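10th September

I spent part of this week reading the log for the Utdale search, the one in May that closed the valley road for 66 hours. The county released it after a records request from Sigita Sepp, who runs a small newsletter out of Clillham and has more patience with request forms than I do. It is 2,188 lines long, exported from a dispatch system into a spreadsheet, and the column headers are missing. What follows are notes on how the thing is put together, for anyone who wants to read it without losing an evening to the first page.

The outline is well known locally. A man wanted on a warrant for armed robbery in Gravavport left his car at the Kozan trailhead and went on foot. The sheriff's office set up a perimeter, asked residents to stay indoors and brought in deputies from the neighboring county. He was arrested at the far end of the valley with no shots fired. He has not been tried, so I am leaving his name out.

The first column is a timestamp. It records when the dispatcher saved the entry, which can be well after the radio call it describes. In the busy stretches several entries share one minute, and their order on the page is the order of saving. I found a unit marked as arriving at the church parking lot before it was sent there. Sort by the sequence number in the last column and most of these problems go away. A few stay. Those look like entries that were reopened and edited, and the export keeps only the later version.

The second column is the unit. Local units have a letter and a number. The borrowed deputies were given temporary numbers, and at the change of shift those numbers were handed to different people. If you are trying to follow one deputy through the night, you can't do it from this document alone. You need the staffing roster, which was requested separately and has not been released.

The third column is free text, and that is where the useful material is. Tips from the public are entered with the prefix CT. Checks on houses and outbuildings are entered with PC, followed by an address, followed by either CLR or nothing. I assumed at first that a blank meant the check was never finished. Siiri Baranauskienė, who worked as a dispatcher for years before she moved out here, told me not to assume that. In her experience a blank can mean the unit cleared the address on a different channel and the desk didn't copy it over. So the log gives a minimum number of completed checks, and the real figure can't be had from it.
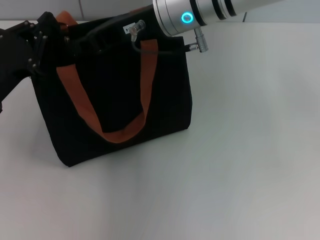
*Black tote with orange handles.*

The perimeter is the part people argue about. The log has the east side closed early, at the bridge and the quarry gate. The west side is described as "soft" for most of the first night, and the word is never defined. From the units assigned, I read it as two cars covering the whole of the ridge road. That is a long piece of road with trees down to the shoulder, and a person on foot could cross it between passes. Whether he did is not in the log.

The phone alert is easier to check. It was drafted, held for approval, and sent to a zone that left out the houses above the reservoir. The correction went out later, as a second alert with the same wording and a larger zone. If you live up there and wondered why your neighbor's phone went off and yours didn't, the answer is in two lines close together, under the prefix NOT.

The log doesn't mention cost. The county's own summary gives 400 overtime hours – I can't reproduce that figure from the entries, and the summary doesn't say whether it includes the borrowed deputies. I have written to ask.

Sigita has the full spreadsheet and will send it to anyone who emails the newsletter. I have a copy with the columns labeled and the sequence sorted, and I'll pass that along as well. Addresses of private homes are removed in mine. Please keep them removed if you repost any of it.

The roster request is still open. If it comes through I'll match it against the temporary unit numbers and post the table.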